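Tuhiwai to return for second series with revised format and public vote

29 December 2024

Dirkeck, the independent production company, has confirmed that its celebrity endurance contest Tuhiwai will return for a second series. Filming starts in March. The new series will run to eight episodes, two more than the first, and will be shown by the streaming service Simiven, which holds first-run rights in all of its territories.

The format has been revised in three areas: the selection of contestants, the scoring system and the way in which contestants leave the programme.

In the first series, contestants were placed in fixed pairs for the whole run. In the second, pairs will be redrawn at the start of each episode. The draw will be recorded and shown in full. A contestant may not be drawn with the same partner in consecutive episodes. If the draw produces a repeat pairing, both names go back and the draw is taken again.

Each episode will contain three timed tasks. The maximum score for a task is 300 points, awarded to the pair with the fastest valid time. Other pairs are scored in proportion to the winning time. A penalty of 35 points applies to each breach of the task rules, as recorded by the referee. Points are credited to both members of a pair individually and carried forward to the next episode.

Murray Doolan, series producer at Dirkeck, said: "Fixed pairs meant that one weak result early on affected two people for the rest of the series. Individual totals remove that problem. The scoring is also easier to follow on screen, as each contestant has a single running figure."

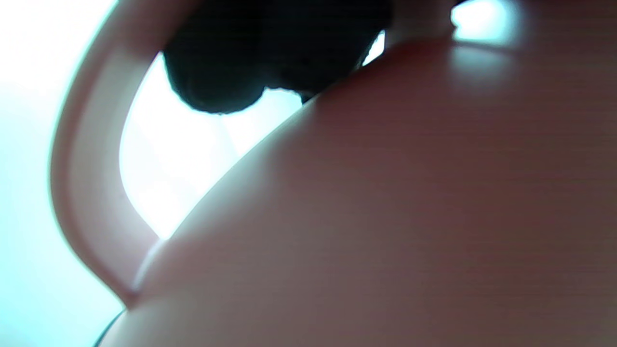

Viewers will take part in the result for the first time. At the end of each episode from the third onwards, the two contestants with the lowest totals will be put to a public vote. Voting will open when the episode is released and close 90 hours later. The contestant with fewer votes leaves. Each Simiven account may cast one vote per episode, and votes cannot be changed once submitted. No vote will be held for the final, which will be decided on points alone.

The voting system will be supplied and operated by Funex. Funex will hold the voting records separately from the production and will give Dirkeck the result only after the close of each vote. Full terms will be published on the programme's pages before the first episode is released.

To allow for the vote, the final six episodes will be recorded on a staggered schedule. The first two will be completed as a single block. Contestants will remain under contract for the whole period, and those who leave will be asked not to discuss results until the relevant episode is available.

Tipene Brunton will return as presenter. Brunton said: "I asked for the draw to be kept on screen and I am glad it has been. The people taking part find out at the same moment as the audience, and the first task starts straight afterwards."

The names of the contestants will be announced separately. Dirkeck has confirmed that the cast will again be drawn from music, sport and television, and that no contestant from the first series will compete. Each contestant will nominate a charity, and the winner's charity will receive the full prize fund.

The main studio tasks will be recorded in front of an audience of 2000. Tickets are free and will be allocated by ballot. Applicants must be 18 or over on the date of recording and may apply for up to four seats. Tickets are not transferable, and photographic identification will be required at the door.

A release date will be confirmed once filming is under way. All episodes of the first series remain available on Simiven.

Notes to editors

Interview requests for Tipene Brunton and Murray Doolan should be made through the Dirkeck press office. Set visits will be limited and must be agreed in advance.

Questions about the operation of the vote should also be sent to Dirkeck in the first instance.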